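Taking on a second product line when the first one finally works?

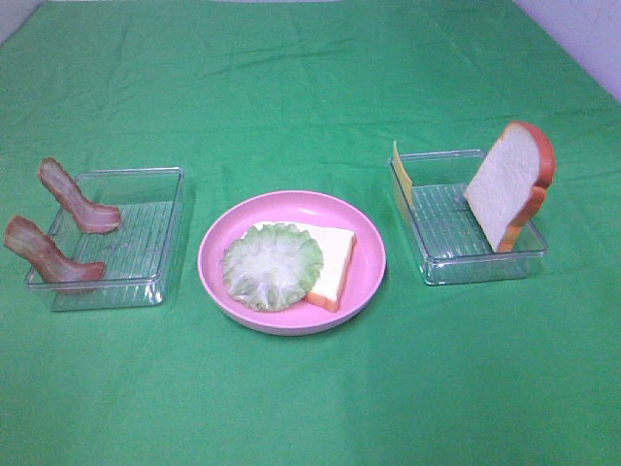
pandar_lorcan wrote:
So I've been running my little candle business, Pandar, out of a rented unit for 3 years and February was our best month ever -- 589 orders, and most of them repeat customers! I'm over the moon. Now a gift shop chain called Contreras wants to stock us, but the buyer would like a line of bath salts to go alongside the candles. First order would be 300 jars. I've never made bath salts in my life. Would you jump in?
-- Lorcan Nic Giolla

minevov_mel wrote:
Congratulations!! I'd jump. We started Minevov with greeting cards and only added gift wrap when a shop asked for it, and now the wrap pays our rent. A buyer telling you what she wants is the best market research you'll ever get, and it's free. Ask for a deposit and go for it.

oldstock wrote:
I'm going to be the grump. One buyer asking for something isn't a market. What happens to the leftover jars and labels if she doesn't reorder? I had a garage full of shower caddies once. Great month for you, so why not put the money into candles?

minevov_mel wrote:
oldstock, 300 jars is hardly a garage full! That's a few shelves.

oldstock wrote:
It's 300 jars plus the minimum order on labels, plus insurance. Candle coverage won't automatically include something people sit in. Call your insurer before you call the buyer.

pandar_lorcan wrote:
Oh, the insurance point is a really good one, I hadn't thought of it at all. Calling in the morning. Mel, did you make the wrap yourselves or have somebody else do it?

minevov_mel wrote:
Somebody else, for the whole first year. We picked the designs, they printed, and we found out what sold before we bought any equipment. Lots of small makers will do bath products under your label. You'd give up some margin, but you'd sleep!

forklow_fan wrote:
Seconding the outside maker. I pack for a soap company called Forklow and we do short runs for other brands all the time, as low as 100 jars in one scent. Ask for samples first and take them to your regulars -- they'll love being asked.

oldstock wrote:
That I can live with. Get the payment terms in writing though. Chains are slow payers and you'd be out the cost of the jars the whole time you wait.

pandar_lorcan wrote:
You people are wonderful. Insurer says I can add it to my policy, price to follow. I've asked the buyer for half up front and requested samples in two scents, cedar and orange. If she says no to the deposit I'll offer her candles only and see what she says. So excited!

Comments (3)

tinaj: Following this one, I'm in the same spot with dog treats and a feed store.

brightside_bob: Orange outsells cedar every time in my shop, for what it's worth.

k_marlow: Disagree with Bob, cedar is all anyone buys from me in winter. Get both!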